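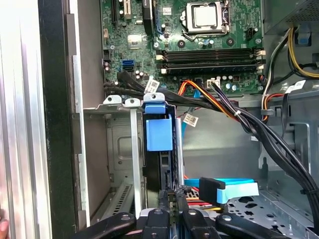

My neighbor Dorota Wysocka paid Trukeck $76 for a "PC health plan" and asked me whether it was worth it. I said I'd read the terms before giving an opinion, so I did, all 19 pages.

The plan promises a yearly tune-up. The tune-up is a program that clears temporary files and then shows you a green check mark. Windows has had a cleanup tool for ages and it doesn't charge by the year. There is also "priority support," defined on page 9 as a reply within a reasonable time. Reasonable to whom?

Then comes the claim that members see speeds up to 40 percent better. Up to. I looked for the test behind that number and found a footnote pointing to a page that no longer loads. Maybe there was a test once. I'd like to see what machine they ran it on, and what shape it was in.

Wanier sells nearly the same plan with a different logo, so I'm not picking on one company.

Dorota can cancel until January and get part of her money back - which part, the terms don't say. She's calling them tomorrow. I told her to ask for the amount in writing and to keep the old computer exactly as it is until she hears back.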